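Lorel Cinema Ticket Counter Software

Lorel is a box office program for small and middle-size movie theaters. It sells the tickets, keeps the seat map and makes the weekly report for the distributor. It was first made for a theater with 4 screens in Furkumville, and today it is used in 106 theaters.

Selling at the window

The cashier chooses the movie, the showing and the seats, and the ticket is printed. A normal sale needs three touches on the screen. If the internet connection is lost, the window can continue to sell. The sales are kept on the local computer and sent when the connection is back. Online sales are stopped during this time, so the same seat is not sold two times.

Seat maps

Every hall has its own map. The biggest hall that we have drawn until now has 858 seats, with a balcony. The standard map is for up to 266 seats, and larger maps are made by us on request, without extra cost in the first year. Wheelchair places and love seats can be marked with their own price.

Reports

The weekly report shows admissions and gross for each title, divided by showing and by type of ticket. You can compare the opening weekend of one movie with the opening weekend of another, also from earlier years. Holiday weeks are marked in the calendar, and you can leave them out of the average if you wish. The report can be saved as a table or sent by e-mail on a fixed hour, for example at 9 a.m. 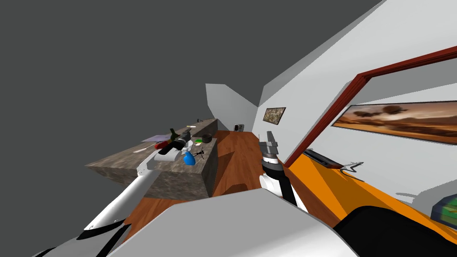

Advance sales for big titles can be opened before the full schedule is ready. In this case you enter only the first evening, and the other showings are added later. Customers who have already bought keep their seats.

What is in the package

Lorel program for one window
Tustano ticket printer, with cable and two rolls of paper
Printed guide in English
Setup by telephone

A second window needs its own license. The Chin module for snacks and drinks is sold separately and can be added at any time. It uses the same cash drawer.

Requirements

A computer with 8 GB of memory and a touch screen or a mouse. Old ticket printers of other makers work in most cases, but please ask us before you order.

Delivery of the printer takes one to two weeks. In March it can be a little longer.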